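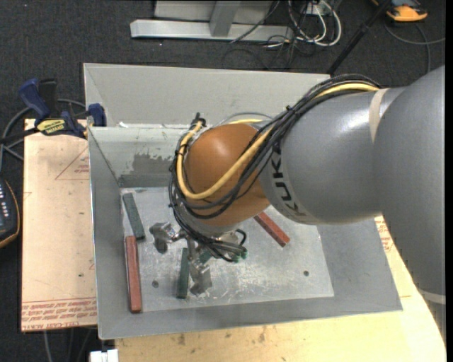

PLONDSTEAD — Trerker, the family-owned house paint maker, is delighted to announce Sana, a new collection of interior colors for people who would like their homes to feel a bit warmer this winter without having to buy a new sofa. The collection has 28 colors in all, 19 of them brand new, and it arrives in our stores this November. At its heart is a pairing we have been fond of for a long time, a friendly orange-brown alongside a good, plain gray. It's a combination you run into in working places as much as in living rooms, as with the orange-brown wrist of an industrial arm next to its smooth gray forearm, with a narrow band of beige and a bundle of black cables to finish things off. Put those same four colors in a hallway (gray on the walls, orange-brown on the door, beige on the trim, and a touch of black on the coat hooks) and you have a very welcoming place to take off your boots.

Sana began, as a lot of things do at Trerker, with our customers telling us what was bothering them. Last spring we mailed a short questionnaire to households that had bought paint from us, and 1060 of them were kind enough to fill it in and send it back, many with extra pages tucked in. We read every one of those pages. People told us about north-facing kitchens that never look quite awake, about bedrooms painted in a hurry the week before a baby came, and about white walls that had looked so fresh in the store and so chilly at home. Over and over they asked for colors with some warmth in them that would still get along with the furniture they already own.

So our color room went back to work. The grays in Sana all have a little brown or a little green stirred in, which keeps them from turning blue on a cloudy afternoon. The browns run from a pale toast to a deep, almost coppery shade that looks wonderful behind bookshelves, and there is a small family of soft greens for anyone who doesn't care for brown at all (we know you're out there, and we love you too). We also brought back Caldeira, the dusty terra-cotta that left our color card several years ago and that our store counters have been asked about ever since. The new batch has been matched to an old can from our own shelves, so if you still have a wall of it at home, bring in a chip and we'll gladly check it against yours before you buy.

All of the colors come in a flat finish for walls and ceilings and a satin finish for doors, trim, and cabinets. The flat can be wiped down with a damp cloth once it has fully cured, so please do give it a couple of weeks before you go after the fingerprints. Sample jars will be on the shelf beside the full cans, and each is enough for two coats on a good-sized square of wall. We always suggest painting your sample on a piece of poster board and moving it from room to room over a few days. Look at it at breakfast and again with the lamps on, and lean it up against the curtains while you're at it.

To celebrate, all 8 Trerker stores will stay open late on the first Monday of the collection, until 9 p.m., with hot cider and free help from our color staff. Bring a cushion, a scrap of carpet, a photo of the room, or anything else you'd like to match, and we'll sit down with you for as long as it takes. Children are very welcome, and there will be a table with brushes and paper for them at the Plondstead store.

About Trerker
Trerker makes interior and exterior house paint in Plondstead and sells it through its own stores. The company offers free color advice at every counter, mixes custom colors while you wait, and takes back unopened cans of its standard colors with a receipt.

Notes for editors
Color cards and painted swatches of the Sana collection are available by mail. Please ask at any Trerker store or write to the press desk at our Plondstead office, and let us know if you would like Caldeira included in both finishes.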